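Zeroing two grippers in the Arkard control stack

Posted 05/07/2019, updated for the April firmware

Quick one. You need the stack running, both arms powered, e-stop in reach. Skip the Zavwood driver if you're on the old controller, it wont load.

1. Kill any running planner. Check with arkard ps, should list nothing.
2. Send both arms to the hover pose: arkard pose hover --both. Fingers down, over the table.
3. Clear the middle. Cups and cloths at the edges are fine, the planner has them outside the work zone.

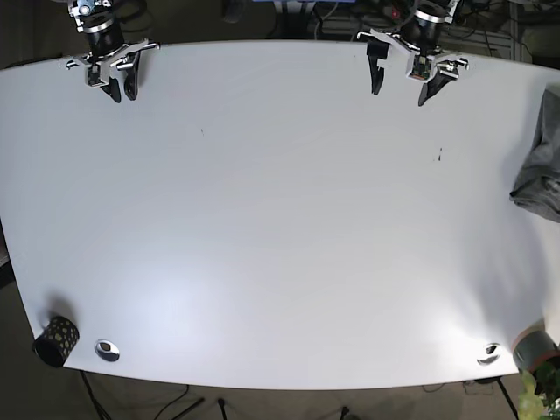 2 min read

Right gripper nearly closed, left one more open. Fine to start like that. Zeroing runs per side and the start width doesn't matter.

4. arkard zero right, wait for the prompt, then arkard zero left. Not both at once!! Driver drops packets.
5. Look at the offset it prints. Under 3 ticks, keep it. Over that, run it again. I got 17 on a first run once, stale config file.
6. Save: arkard zero --write. Forget this and its gone on reboot.

Perception next. Glare on a white top fools the depth filter, so set min_confidence up a notch before you build the table plane. Small marks on the surface can come through as tiny objects. Set min_blob to 2 and they go away.

Planner last. Reload the Stesumham profile, do a dry run, slow speed. If it refuses with "stale zero", back to step 6.

Grasp tuning is on the next page.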